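写信这件事，慢慢说

分类：日常 / 纸和笔

十一月又到了，窗台上的茶凉得特别快，我坐下来本来是要给本尼迪克特回信的，信纸摊开了，笔也灌好了墨，结果发了半天呆，转头把电脑打开，跑到这里来写字。好在他看不懂中文，不会知道我拿着该写给他的时间在这儿跟你们闲聊（要是他哪天突然学会了，那我先在这里道个歉，本尼迪克特，你的信已经写到第二段了，真的）。

上一篇里我随口提了一句自己还在跟人写信，没想到留言里问这个的比问正题的还多。有人问现在谁还写信，有人问写什么，有人问邮票去哪儿买，还有一位朋友很直接，问我是不是没有手机。手机是有的，屏幕右上角裂了一道，用得好好的。那我今天就好好说一说，说到哪儿算哪儿，大家泡杯茶慢慢看。

先说是怎么开始的。八年前我在苏勒（Suller）住过一阵子，那是个很小的镇子，火车一天停不了几趟，下了车出站就是一条往上走的坡，坡顶有一家卖文具和旧书的店，叫Imrie。我当时租的房子没有像样的网络，晚上实在无聊，就去那家店里翻旧书。店里暖气开得足，老板也不赶人，我常常从下午一直翻到他开始往门口收雨伞架。本尼迪克特·魏德曼（Benedikt Weidemann）也是那里的常客，退休前教地理，说话很慢，每句话说之前都要先想一想，我那时候外语还很吃力，跟他聊天反倒最舒服，他想他的，我想我的，谁也不催谁。

后来我要走了，临走前跟他道别，他从口袋里掏出一张店里的收据，在背面写了地址递给我，说到了给我写封信。我当时以为这就是一句客气话，跟“改天吃饭”差不多。回来以后收拾行李，那张收据从一本书里掉出来，我看着他的字，一笔一画写得那么工整，连邮编都写了两遍，心里忽然有点过意不去，就真的写了一封。写得很差，半页纸，语法大概错了一半，讲的是飞机上的饭和我家楼下新开的菜摊。过了三个多星期，回信来了，整整四页，其中一页专门在问那个菜摊：卖菜的人几点来，冬天有没有绿叶菜，萝卜是什么颜色的。

我到现在都记得读到那一页的感觉。你平时跟人说楼下开了个菜摊，人家说哦，挺好的，方便。可是有一个住得那么远的人，认认真真地想知道萝卜是什么颜色。我第二天一早就跑下楼去看萝卜了，买了三根，一根炖汤，另外两根放到糠了心，可惜得很。

就这么写到了今天。

中间也不是没有断过。有一年我换工作，忙得昏天黑地，将近半年没有动笔，桌上压着他两封信，每天看见每天心虚，越心虚越不敢写，总觉得拖了这么久，这一封得写得特别好才说得过去。写信的朋友大概都懂这种心情，欠得越久，开头越难。最后救我的是他的第三封信，很短，就说园子里的苹果今年结得不好，有虫，他打算明年换一种办法修枝，问我最近有没有好好睡觉。一个字没提我没回信的事。我当天晚上就写了回信，开头也没道歉，直接从睡觉写起的。后来我就给自己立了个规矩，信里不许道歉超过一行，谁的信拖久了都直接从眼前的事说起。这条规矩我推荐给所有人，省下来的地方可以多写两句天气。
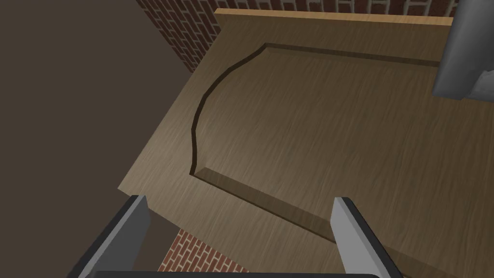

写信写久了，人会有自己的路数，这个我以前没察觉，是有一回把留底的草稿拿出来看才发现的。我的信永远从天气开头，然后是身体，然后是吃的，吃的能写一大段，接着忽然拐到最近看的书，最后急急忙忙问对方一串问题就收尾。回回如此，就像木盘上刻好的那道浅槽，先沿着远处那条边平平地走，走着走着弯下来，往下直着走一段，到角上猛地一转，斜着就出去了，笔尖一落下去就顺着它滑，想换条路都难。我有一阵子很嫌弃自己这样，还故意从书开始写过一封，写得别别扭扭，本尼迪克特回信问我是不是生病了，怎么没说天气。从此我就不折腾了。人家等的就是这一段天气，等的就是我从天气弯到萝卜、再从萝卜拐到书上去，那我就老老实实地拐。

他也有他的路数。他的信开头一定先交代他坐在哪里写的，厨房，或者火车上，或者园子里的长凳；然后汇报果树；然后会有一段我私下里叫作“地理课”的内容，比如某条河为什么在某个地方改了道，某个山口从前是走盐的。我第一次读到这种段落要查半天字典，现在能读得懂一大半了，剩下的连猜带蒙。前年他寄来一张自己画的小地图，把苏勒周围的小路都画上了，哪儿有好走的木桥，哪儿下过雨以后千万别去，都用很小的字标着。我把它夹在字典里，每次查字都能看见。

顺便说一件有意思的事。有一次他心血来潮，把我们两家之间的直线距离算了出来，其实也不能说两家，是从他家量到我当时出差暂住的那个地方，2451公里。他在信里写，你现在比平时近多了，我感觉得到。你看，这么一个严肃的地理老师，也会讲这种话。那封信我是在出差的住处收到的，前台的姑娘拿着信封翻来覆去看了好一会儿，问我这个能不能把邮票剪给她。我剪给她了，回来跟本尼迪克特说了，他下一封信就在信封里多塞了几枚，说给那位姑娘。我托同事带过去的，听说她很高兴。

再说说纸和笔吧，这一部分我知道有人等着看。

我没有什么了不起的装备。笔用的是Stevska，一支很普通的墨水笔，就是当年在Imrie买的，笔帽有点松，装包里要夹紧，不然就会弄一包的墨。我换过别的，贵的也试过，写着写着还是回到这一支上。手已经习惯它的分量了，中指那一侧给磨得滑溜溜的，换了新笔反而会写快，一快字就飞。墨水我只用蓝黑，写下去的时候偏蓝，放几天会沉下来一点，对方拿到的颜色跟我写的时候看到的颜色已经不太一样了，我很喜欢这一点，觉得它在路上也没有闲着。

纸就更随便了。有一段时间我迷过好看的信纸，带花边的，带水印的，买了一抽屉，后来发现纸一好看人就拘束，写错了一个字就心疼得不行，想重抄，重抄到一半又嫌烦，一封信要写好几个晚上。现在我用最普通的白纸，下面垫一张自己画了粗格线的底纸，错了就划掉，划得难看也不管。本尼迪克特划掉的字比我还多，他是那种划掉了还要在旁边写一句“这个词不对，我再想想”的人，有时候想了三行才想出来，那三行他也不删，就这么带着我一起想。我觉得这是写信最可爱的地方，打字的时候谁会把犹豫留着给别人看呢，删除键一按就干干净净。

信封倒是要讲究一点，太薄的不行，吃过亏。有一年冬天我寄过去的信到的时候封口开了半截，里面夹的几片桂花全没了，信纸上只剩下一点印子。本尼迪克特安慰我说还能闻到一点，我怀疑他是哄我的。从那以后我封口都要再抹一道胶水，抹完压在字典底下过一夜。

有朋友问一封信写多长合适。没有标准的，我最长的一封有3000字，写的是我外婆，写的时候眼泪把纸都弄皱了两张，那封没有打草稿，也没有留底，寄出去就没有了，我现在也记不清都写了些什么，只记得写完以后天已经快亮了，外面有人在扫地。短的也有，短到只有一张明信片，上面写着“下雪了，你那边呢”。两种我都喜欢收，也都喜欢寄。要是你刚开始写，我倒建议先写短一点，把一件小事写清楚就行，比方说今天买的橘子酸不酸。千万别想着要把这一年的事情都交代一遍，那样写出来像述职报告，自己累，看的人也累。

说到外婆，我想起来应该多写几句。我外婆是我认识的人里最早写信的。她不识多少字，是后来跟着扫盲班学的，学会了以后最大的用处就是给我在外地当兵的舅舅写信。家里人都笑她的字大，一张纸写不了几行就满了，她也不恼，说字大了他在路上颠也颠不散。舅舅把那些信都留着，装在一个饼干盒里，外婆走了以后他拿出来给我们看，翻开一封，里头写的是：鸡下蛋了，你放心。再翻开一封：鸡又下蛋了。我们几个人坐在床沿上，又哭又笑的。我后来想，我老爱在信里写吃的写天气，根子大概在她这里。鸡下蛋了你放心，这句话里什么都有了。

那天晚上我还问舅舅，你当年都是怎么回的？他挠了半天头说，就回“收到，鸡蛋留着给你自己吃”。你看，也是一条老路子，母子俩来来回回走了好几年。

再说另一位笔友，英尼斯·蒙克里夫（Innes Moncrieff）。这位是本尼迪克特介绍给我的，他们年轻的时候一起爬过山。英尼斯的脾气跟本尼迪克特完全是两个样子，信写得飞快，字大得跟我外婆有一拼，一句话能套三个括号，读他的信要站起来读，坐着跟不上。他住的房子改过好多回，据他自己说今天拆一面墙明天开一扇门，家里人出门一趟回来都要重新认路。所以他的信里讲得最多的就是房子，哪扇门装反了，哪块地板一踩就响，哪个房间冬天怎么也烧不暖。我从来没去过他家，可是让我闭着眼睛从他家大门走到厨房，我觉得我是能走到的，顶多在楼梯口撞一下，那儿有一级台阶比别的高，他在信里骂过不知道多少回了。

这是我特别想说的一件事。收别人的信收久了，脑子里会慢慢搭出一个地方来。你没有亲眼见过，全靠人家东一句西一句地说，今天说门是往里开的，过几个月说墙上换了一幅画，你就在脑子里把门打开，把画挂上去。有时候前后还对不上，我一直以为英尼斯的书房在左手边，想了好几年，有一回他提到早上的太阳，我算来算去，发现应该在右手边才对，为了这个我难过了一个晚上，好像真的有一间屋子给拆掉了似的。他听说以后乐得不行，说他自己也经常走错。
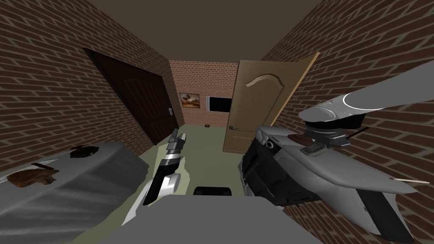 红砖墙夹着的一小间，左边的门关着，右边的门开着，里头那面墙上还有一幅小画。

今年春天英尼斯摔了一跤，手腕伤了，好长时间不能写字。他女儿代他写过一封，很客气很周到，什么都讲到了，可就是没有括号。我读的时候坐得端端正正的，读完心里空落落的。到了夏天，他自己的信来了，用左手写的，字歪得我几乎认不出来，一页纸上总共没有几句话，可是我一眼就看到里面有一个括号，括号里写着：（又开了一扇门）。我拿着那张纸在屋里走来走去，走了好几圈，晚饭都忘了做。

现在他的手好得差不多了，字还是没有从前稳，他说正好，这样显得有学问。

写到这里茶已经彻底凉了，我去续了一回水。回来把上面读了一遍，果然又是从天气开始的，又是一大段吃的，你们看，改不了了。

那再回答几个留言里的具体问题吧，不然有朋友要说我光顾着抒情。

关于去哪里找笔友。说句实在话我没有什么经验可以传授，我的两位都是碰上的。不过我觉得不一定非要找远方的陌生人，你从前的同学，搬走的邻居，老家的表姐，都可以写。我去年给小学时候的同桌写过一封，是从她妈妈那里要来的地址，写完了又犹豫，怕人家觉得我奇怪，信在包里背了好些天才投出去。她收到以后给我打了个电话，头一句就问我，你的字怎么还是往右边倒。我们聊到手机发烫。她到现在也没有给我回过信，她说她写不来，可是每次我寄了她都会打电话来念给我听，把我自己写的话念给我听，念到好笑的地方停下来笑。这也算是一种回信吧，我觉得很好。

关于多久回一封。我和本尼迪克特一年里来回也就那么几趟，英尼斯快一些，想到就写。路上本来就要花时间，急也没有用，这反而让我松快。手机上的消息，看到了不回会觉得欠了人家的，信就不会，信在路上的时候谁都不欠谁。我有时候半夜睡不着，想到有一封信这会儿可能正躺在哪个邮袋里，或者在哪个仓库的架子上，安安静静的，就觉得心里踏实，翻个身也就睡了。

关于信丢了怎么办。丢过，怎么会没丢过。本尼迪克特有一封讲山里蘑菇的信，他后来在信里提了好几次，“就像我上次讲的那样”，可是我根本没有收到上次讲的那样。我们对了一下日子，确实是没了。他想重新写一遍，写了个开头就放下了，说味道不对，第二遍的蘑菇没有第一遍的香。所以那封信里到底写了什么，现在只有他知道，说不定他也忘了。偶尔想起来有点惋惜，也就惋惜一下。要是哪天它忽然到了，我一定在这里告诉你们。

关于收到的信怎么存。我放在一个装过靴子的纸盒里，没有分类，也没有编号，就按收到的顺序往后插。有人建议我扫描下来，我试过一回，扫了十来封就烦了，对着屏幕看那些字总觉得隔着点什么，纸上的折痕、咖啡渍、他园子里的那点土腥气，统统都没有了。不过丢了也确实可惜，这件事我还在想，有经验的朋友请教教我。

关于邮费。去年给英尼斯寄过一回包裹，里头一本菜谱，两包茶叶，还有我妈非要塞进去的一双毛线袜，称下来窗口的师傅说315块，我在窗口前面愣了一下，师傅也很同情地看着我，问要不要把袜子拿出来。我想了想我妈织袜子的样子，没拿。英尼斯后来来信说，袜子穿着正好，菜谱看不懂，茶叶已经喝光了。平常的信当然不用这么多，不必被我吓到，具体的去柜台问一下就知道，我家附近那个窗口下午人少，师傅还会帮你挑好看的邮票，你跟他说要花的，他就给你翻花的。

还有一位朋友问，写信会不会是一种矫情。这个问题我想了好几天。矫情大概是有一点的吧，我也不想抵赖，写着写着就会觉得自己在做一件很郑重的事，多少有点自我感动。可是等你写到第二页，手酸了，墨水快没了，还没有问候人家的狗，那点矫情早就不知道上哪儿去了，剩下的全是琐碎，全是力气活。我挺喜欢这个力气活的。我妈包饺子也是这样，刚开始的时候会说今天天气好，咱们包饺子吧，说得像过节，包到后来就剩下嫌我擀皮擀得厚了。

哦对了，本尼迪克特的狗。忘了讲他的狗。他养了一条腿很短的老狗，每封信的最后都有一行是关于它的，比如“它今天在门口睡了一整天”，比如“它不喜欢新来的邮递员”。我每次也都会在信尾专门给狗写一行，问它好。今年的几封信里，狗那一行越来越短了，最近的一封只写了“它还在”。我这次发呆发了半天，其实就是卡在这里，不知道给狗的那一行该怎么写。写多了怕他难过，不写更不行。

刚才打字打到外婆那一段的时候，我倒是想出来了。我准备跟它说，我们楼下的菜摊又有萝卜了，是红皮的那种，切开里面是白的，今天买了一根，正在锅里炖着，炖得很烂，它来了也咬得动。

好了，我要去看锅了，然后把信写完，明天上午拿去寄。留言我都会看的，回得慢，大家别急。

标签：写信，外婆，萝卜，苏勒

上一篇：阳台上那盆薄荷的近况
下一篇：没有了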